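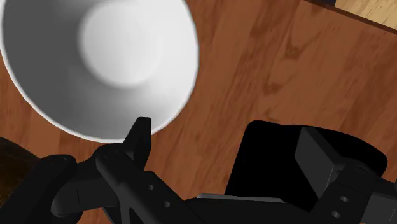
Sim collection checklist, bowl task, wrist view
Gultivlow project / scene set Plisen
Checked by: Estrella Beltrán
Tuesday, June 1, 2021

1. Scene loads, no error in log. OK. Slow first time, fine after restart.

2. Bowl in wrist view at start of episode. OK. Only part of it in view at reset, same as the Ledesma set. Leave it.

3. Both gripper brackets visible, no clipping through table. OK

4. Fingertip clear of bowl rim at reset. CHECK AGAIN. Very close on left side. No contact flagged but I dont like it. Want a bigger gap before the next batch.

5. Wood texture on table loads at full res. OK

6. Bowl not blown out. Borderline. Bottom of the bowl goes nearly pure white. Asked for light to come down a notch, no answer yet.

7. Joint limits on. OK

8. Force cap on. OK, set to 30. Was 40 in the old config, make sure nobody loads that one.

9. Stop key works mid episode. OK, tried it twice. Second time it saved the half episode as good. Deleted by hand. Needs a ticket.

10. Episodes labeled pass/fail before upload. NOT DONE. 19 recorded, seven still with no label.

11. Random seed written to file. OK

12. Operator break taken. Yes, late

13. Backup copied to Drasholm drive. Runing now, will tick when done.

Open: 4, 6, 9, 10, 13. No new episodes untill 4 is closed. Full recheck in July or if the gripper model changes.

E.B.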